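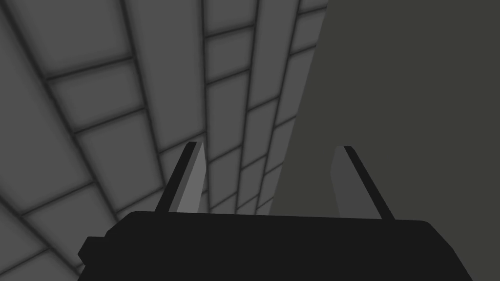

26th March. Question I keep getting: can a robot do the chores yet? I spent February trying to answer it for one kitchen and one small shop. Thread.

**1/** Short answer: a few of them, slowly, if you set the room up first. Most of the list is still yours.

**2/** Dishes. The Varum arm unloaded plates and mugs fine in a kitchen it had been taught. Move the rack to the other side of the sink and it had to be taught again. Forks were a mess.

**3/** Time: 9 minutes for a load I do in two. I don't mind slow if I can leave the room. I couldn't leave the room.

**4/** Laundry. Towels, yes. Fitted sheets, no. Socks it will pair if they're already laid flat, and by then you've done the work.

**5/** Wiping down tile is better in simulation than it is at home. In the sim the Tarkell policy kept even pressure across the whole surface. On my real backsplash it skipped the corners and pushed too hard next to the outlet.

**6/** The shop was a better fit. Same bins, same parts, same bench every day. We ran 300 picks with the Atinga setup and 121 needed no help at all. The rest needed a nudge, a restart, or a person.

**7/** Sweeping the shop floor: buy a floor machine. An arm is the wrong tool for it.

**8/** Cost. I'm not posting quotes, but add the time spent fixing it. Mine was roughly 7 hours a week.

**9/** Would I keep any of it? The bin picking, yes, with someone nearby. The kitchen arm went back.

**10/** Next up is Jeseck's drawer and cabinet test. Will add to this thread when I have numbers.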